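Talks > Spring Gathering > Speaker notes

Good evening, and thank you all so much for coming out. (Wait for the chairs to settle.) My name is Elis Eynon, and I've been baking bread at Sketton for longer than I like to admit, so stop me if I ramble.

Start with the first loaf, the one Aled Morris used as a doorstop. Let them laugh, take a sip of water.

Then the starter. Ours lives on the shelf over the stove and gets fed every morning, even in January when I'd much rather stay in bed! Pass the jar to the front row.

Flour next. We go through around 600 pounds a year, and I do love a coarse rye, though I know plenty of you don't, and that's fine too.

Slow down for the part on waiting. Dough likes to be left alone, and so do most of us. Questions after that, then supper, and please do take a loaf home with you.
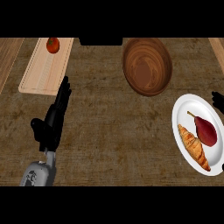
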